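Project Report: Where Do All the Cups Go?
Walid Daher and Ziad Matar, Group 3 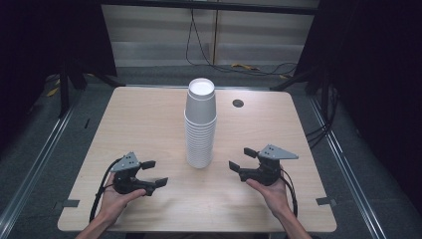

Our project looked at how a shared study room gets through paper cups, a subject we picked in December after Ziad drank his tea from a pencil pot. The room had a cupboard, a kettle and no system. We tried keeping the cups out on the table in one tall nested stack, open ends up, with plenty of bare wood round it so people could reach in from any side. The alternative was Plumness, our grand name for a shoebox on the shelf.

We ran each arrangement for 25 afternoons and asked users to grumble in a notebook. They did, at length. The stack was quicker to find but people often pulled off two cups at once and put the spare one back anywhere except the stack. Plumness wasted less – mainly, we suspect, as few people could be bothered to open it.

Our main weakness is that Walid drinks a lot of coffee and was in both samples. Next term we would like to try mugs, if somebody else does the washing up.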